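Topic 6: Wound closure materials and tensile behaviour
Course handout, semester two

Reading before the tutorial: sections on viscoelasticity and on polymer degradation from Topic 4. Bring a calculator. The tutorial questions assume you can convert between USP size and metric gauge without the table.

6.1 Terms

A suture is a strand used to hold tissue edges in apposition until the wound can carry load by itself. Strands are grouped by three properties that are independent of one another: absorbable or non-absorbable, natural or synthetic, monofilament or multifilament. Students often treat "absorbable" as equivalent to "synthetic". Surgical gut is natural and absorbable. Polypropylene is synthetic and non-absorbable.

Absorption and loss of strength are separate quantities. A strand may have no useful strength left while most of its mass remains in the tissue. Exam answers that give one figure for both will lose the mark.

6.2 Size

USP sizes run downward in diameter as the number of zeros increases, so 5-0 is finer than 3-0. The metric gauge is the diameter in tenths of a millimetre. The two scales overlap but the conversion differs for collagen strands, which are permitted a larger diameter at the same USP number. Use the correct column.

6.3 Stress, strain and creep

Tensile stress is force divided by original cross-sectional area. For a round monofilament the area varies with the square of the diameter, so halving the diameter quarters the load at the same stress. Braided strands have voids between filaments and the nominal area overstates the load-bearing area. For this reason the lab reports breaking force for braids and leaves stress blank.

Worked case. A monofilament of cross-section 0.007 square millimetres fails at 7 newtons. Nominal stress at failure is 7 divided by 0.007, giving 1000 megapascals. That is high for a drawn polymer and should prompt a check of the diameter measurement before anything else. A small error in diameter is doubled, in percentage terms, when carried through to area.

Polypropylene and nylon both creep under sustained load. Creep is useful where oedema is expected, as the strand extends with the swelling. It is a nuisance in the lab, where the crosshead must be moving within the interval given on the bench sheet. Load relaxation is the same behaviour seen at fixed extension — do not use the two words interchangeably.

6.4 Knots

The knot is the weakest point of the closed loop. Bending under compression raises local stress at the entry to the first throw, and failure normally starts there. Knot efficiency is the breaking force of the knotted strand divided by that of the straight strand, expressed as a percentage.

Slip and break are distinct modes and must be recorded separately. A knot that slips has no breaking force. Monofilaments have low surface friction and high bending stiffness, so they need additional throws. Braids hold with fewer but have more drag through tissue and more capillarity. 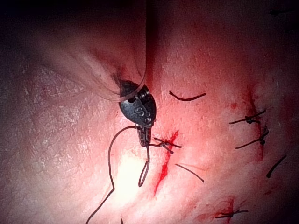
Orvokki Seppälä objected last year that knot efficiency on a dry bench says little about a closed wound, where the strand is hydrated and the load is shared between adjacent stitches. The objection is fair for nylon, which takes up water and softens. It is weaker for polypropylene, which takes up almost none. The optional reading by Ikonen covers both and is on reserve at the Nolstead library.

6.5 Tissue side of the problem

Closure fails by strand rupture, by knot slip, or by the strand cutting through tissue. Cut-through depends on bite depth, stitch spacing and strand diameter. A fine strand under high tension concentrates pressure on a small bearing area. Increasing the strand size past the strength of the tissue adds foreign material and no security.

Excess tension also reduces perfusion at the wound margin. Edges should meet without blanching.

6.6 Lab preparation

Groups use the Zanano tester in the lower lab. Set the sampling interval as written on the bench sheet and zero the load cell with the grips fitted. Specimen packets from batch 166 are for the knot series only. Discard any strand crushed by the needle holder.

Reports are limited to 3000 words excluding tables. Submission closes Sunday at 5 pm.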